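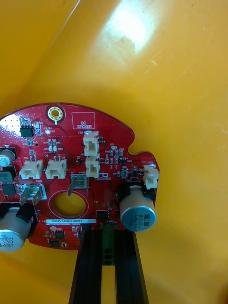
Notebook Projects Materials Dye Room Contact Search

Mevport Workshop > Notebook > Dye Room > August

August, dye room, start 7:40 am

Second go at the Gorby blue. The first batch came out streaky and I wanted to sort out whether it was the vat or the yarn before we commit the rest of the cones. Kha wound the test skeins last night, all from the Erraji lot, same two-ply wool as before. He tied them in four places with loose figure-eights. The tight ties on the first batch left pale bands that we spent a morning blaming on the chemistry.

Scour

Skeins soaked overnight in plain water, then scoured in the big stainless pot with a small squirt of neutral detergent. Brought up slowly to 60 degrees, held for half an hour, left to cool with the lid on. The scour water was a good deal yellower than I expected for yarn sold as clean. There is still spinning oil in it. Parisa says the mill changed its oil last spring and she has had the same thing on the weaving side, with warps that feel slightly tacky until the first wash. Did a second scour. Water nearly clear that time. Rinsed twice, temperatures matched by hand so as not to felt anything.

If the first batch only had the one scour (and the notes say one), that could account for most of the streaks without looking any further.

Vat

Indigo, fructose and lime, from the stock Uwe made up. The stock was a nice amber-green under the skin when I opened it, bronze film on top, flower in the middle a bit thin. Vat warmed to 45. pH strip read higher than I want for wool, somewhere between 10 and 11. The strips are old and the colour blocks on the packet have faded, so I would not swear to it. Need new strips. Have written this on the board before.

Let the vat cool to 40 and tested with a scrap of cotton rag. Came out yellow-green and turned blue in the air within a minute or so. Good enough to start.

Dips

Skein A, one dip, 2 minutes.
Skein B, two dips, same length, ten minutes airing between.
Skein C, four dips.
Skein D, four dips, overnight airing between the second and third. This one stays on the rail until tomorrow.

Wetted out each skein properly before it went in and squeezed it under the surface on the way out. Teófilo came by halfway through B and held the rail. We tried his idea of turning the skein end for end between dips so the same part isn't always the last one out. It costs nothing and I will keep doing it.

By the third dip on C the vat was going bluish around the edges. Sprinkled in a little more fructose, stirred slowly without breaking the surface, lid on, tea. Came back at 10:50 and it had recovered.

Results so far

A is a pale grey-blue, even along the whole length. No banding at the ties.

B is what I would call the right colour for the Gorby cushions, perhaps a touch greener than the sample card. The card is printed, so matching to it is always a bit of a guess. Took both out to the loading door to compare in daylight. Indoors under the tubes they look like the same colour and outside they don't.

C is darker than the job needs and it crocks. Rubbed a white cloth along it and got a clear blue smear. Some of that should go with the wash and the vinegar rinse, but I don't love it. It has one short patch near a tie that looks lighter. I think I had my thumb there.

Streaking on A and B: none that I can find. Ataberk had a look and couldn't find any either, and he is fussier than I am.

Finish

A and B rinsed until the water ran clear, then a vinegar soak, then a last rinse. Spun gently in the net bag and hung in the shade on the east side. C got the same treatment with one extra wash. Water was still faintly blue at the end of it. Will repeat the rub test once it is fully dry.

Weights, dry, before dyeing: the full test lot came to 548 grams on the bench scale. I used 285 of that today across the four skeins and the remainder is back on the shelf, scoured once only. Labelled it as such with tape. Whoever picks it up, please scour it again before it goes near a vat.

Cost and quantity

The Gorby order needs 16 cushion fronts. If B is the shade they pick, that means two dips per skein, and the present vat won't hold up for all of it without being fed. Uwe thinks we should make a second vat and run them in turn so that one is always resting. I agree, but we only have the one heat mat that holds its temperature. The Surka one drifts. It was reading 45 this morning with the water at 38 by the glass thermometer. Fine for keeping yeast happy, no use for this.

Asked Parisa whether weaving could take skeins in two lots. She would sooner have them all together so she can mix them across the warp and hide any difference between vats. Fair enough. It pushes her start back a few days and she is all right with that.

To do

Order pH strips.
Second lime bucket, with a lid that fits.
Swap the nylon ties for cotton on the next lot, looser again.
Send Gorby cuttings from A and B, unlabelled, and let them choose.
Put B in the window with half of it under card, check for fading at the end of the month.
Check the drain in the floor. It is slow again and there is lime in the trap.

Later, 4:15 pm

B is dry. Lighter than it was wet, as always, and closer to the card. Handle is good, no harshness, so the pH can't have been too bad. One small felted spot on the inside of A where it sat against the pot. C still to dry.

Vat topped up with warm water, stirred, lid on, mat off. D is on the rail with a note on it. Please don't move it.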